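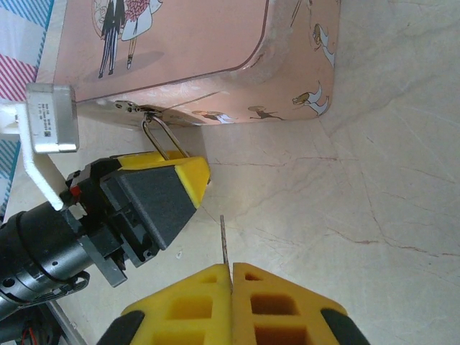 Llevaba meses dándole la lata a Raíssa Frota para que me acompañara a la feria de latas y cajas antiguas de Toledo, y el martes por fin lo conseguimos. Bueno, «antiguas»: hay de todo, desde cajas de galletas de nuestras abuelas hasta maletines que salieron de la tienda hace cuatro días. A mí me da igual la edad, yo voy por los dibujos.

Llegamos tarde (culpa mía, me empeñé en desayunar dos veces) y el pabellón ya estaba a reventar. En la entrada te dan un plano con los puestos numerados, 109 este año, y una pegatina que se te cae a los cinco minutos. La mía acabó en la suela del zapato de un señor muy elegante al que no me atreví a decirle nada.

Nuestra primera parada fue el puesto 105, el de Ivone Dantas y su hija Maiara, que traen lo que ellas llaman «latas de boda». ¡Qué maravilla de mesa! Yo no sabía que hubiera tanta gente guardando cosas de su boda en cajas de metal, pero Ivone me contó que es lo que más le piden: para las cartas, para los lazos, para las fotos que no caben en el álbum. Me enamoré de un maletín rosa salmón, de esquinas redondeadas, con un novio de traje negro y una novia de blanco con su ramo de flores rojas. Lo mejor está en el canto, que va forrado de un dibujito pálido que se repite, con figuritas pequeñas aquí y allá, una de ellas con sombrero. Me pasé un buen rato buscándolas con la nariz pegada al metal mientras Raíssa fingía que no me conocía.

El cierre es una aldabilla plateada con remaches y un aro de alambre fino. Maiara me explicó que, cuando va a comprar una lata, es lo primero que mira: si el aro baila mucho o la tapa no asienta, la deja donde está. También me riñó (con cariño) por limpiar las mías con estropajo. Paño suave, agua tibia, secar enseguida y nada de productos fuertes sobre el dibujo. Tomé nota, aunque para dos de mis cajas el consejo llega tarde.

De ahí nos fuimos a la charla de Osian Samuel, un galés que colecciona cajas de costura y que tiene 900 piezas en casa. Novecientas. Su español es estupendo, pero cuando se emociona se pasa al inglés y hay que perseguirlo. Enseñó cómo las guarda: de pie, con papel sin ácido entre una y otra y nunca apiladas si la tapa lleva relieve. Una señora de la primera fila le preguntó dónde guardaba entonces la ropa y no supo contestar.

Comimos regular. El bar del pabellón tenía una cola espantosa y los bocadillos se acabaron a la una y media, así que llevad algo de casa. La entrada cuesta 9 euros y se puede salir y volver a entrar, pero hay que pedir el sello en la puerta; a nosotras se nos olvidó y tuvimos que poner cara de buenas.

Por la tarde nos encontramos con Érica Vieira en el puesto de Salix, que vende cestas y forros de tela para cajas. Me midió a ojo una lata redonda que acababa de comprar y acertó con el forro a la primera. Raíssa, que venía «solo a mirar», se fue con tres botes de té y una caja de lápices.

¿Y el maletín rosa? Pues dije que me lo pensaba, di una vuelta, di otra, y cuando volví me lo habían reservado para otra persona. Ivone me apuntó el teléfono y me ha prometido avisarme si le entra uno parecido antes de la feria de septiembre. Ya le he hecho hueco en la estantería del pasillo, entre la lata redonda y la del membrillo.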